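Ok, a thread, since three people have asked me how we moved new-hire training online without a real budget. I run training for a company with 280 people and I am the entire training department. 1/

When I started, everything was in person. New folks flew into Brestville, sat in a room for 5 days, and got a binder. I loved that binder. I made that binder! Almost everyone left it at the hotel.

So last July my boss says we're going digital, and by the way you have 2,000 dollars for content. Not per course. Total.

First thing I did was panic-shop. I sat through so many demos. Gorgeous platforms, all of them, with badges and leaderboards and a little owl or something. Then I'd ask the price and somebody would say "let's circle back on that."

We ended up on Ganovora because we were already paying for it (HR used it for one harassment course a year, and that was it). Please go check what your company already pays for before you take a single sales call.

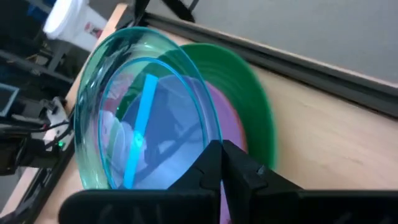 Teal plate, up close

Next I listed every session from the old week. There were 17. I asked the managers which ones people used in their first month on the job, and they agreed on six. Six! We'd been teaching the history of the Drultthorpe office to people who will never set foot in Drultthorpe.

Those six became short courses. My rule was up to ten minutes a lesson, and I broke it twice and both times people quit halfway through. I can see exactly where they quit, too — right when I start explaining expense codes.

I recorded the voice parts in my closet with a blanket over the door. They sound fine. Daichi Sekiguchi on our support team did the software walkthroughs and his are way better than mine, he just talks like he's showing a friend. 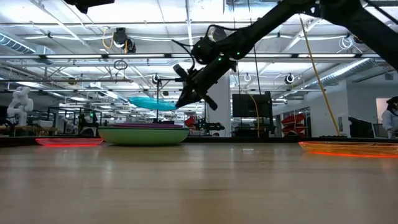
Oh, and the quizzes. I wrote them way too hard the first time around. I thought I was being rigorous, but people were just emailing each other the answers, so now you get unlimited tries and a note telling you which part to rewatch.

We kept one live piece, a video call at 10 in the morning at the end of week one. No slides. People bring whatever confused them. I've rewritten two lessons just from those calls.

Still haven't fixed: the whole thing is rough on a phone, and Ueda, our field crew contractor, has people who only have phones. If you've solved that on the cheap, my replies are open.

Someone asked for the sheet I used with the managers. I'll clean it up and post it tonight, it's got my grocery list in column F right now.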